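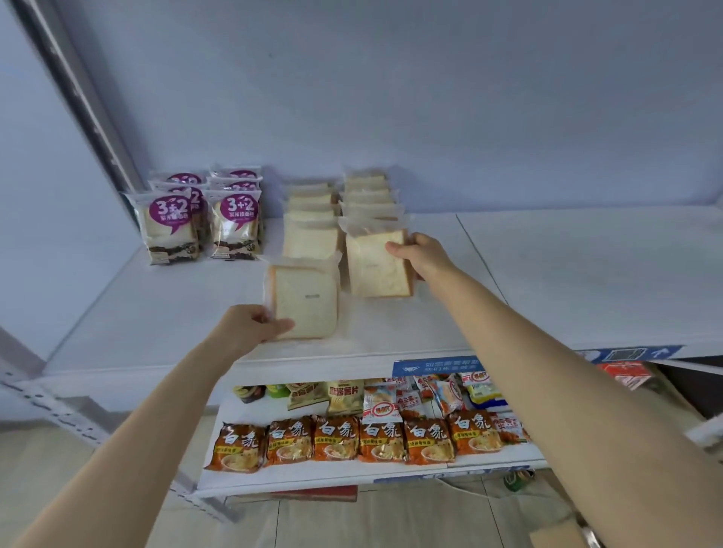 Retail Operations I
Handout for Unit 3: Facing and Rotating Packaged Bread
Instructor: Graciela Cisternas

Students are expected to read this handout before the practical session in the Pellevwood training store. Gloves are not required for sealed goods, but hands must be washed on entry.

Terms
Facing: bringing packages to the front of the shelf with the printed side toward the customer.
Rotation: placing older stock ahead of newer stock.
Block: all packages of one product, kept together on the shelf.

Procedure
Check the date on every package before it is moved. Lift sliced bread by the lower edge or the side of the wrapper and do not press on the crust. Soft loaves hold the mark of a thumb for the rest of their shelf life.

Plain sliced bread may be stacked flat at the back of the shelf, with single packages stood upright in front. Filled bread — the purple rice variety, for instance — is kept in its own block, with the front of the wrapper showing. Blocks of plain and filled bread are not mixed, even when the shelf is partly empty.

Torn or open wrappers go to Mr. Zaugg at the receiving desk and are entered in the waste log.

Assessment
Students work in pairs and face one shelf each. The written exercise, two pages on rotation, is due to Imani Nguyen-Tran by Sat 8 October. Reading: Killetti course pack, chapter 3.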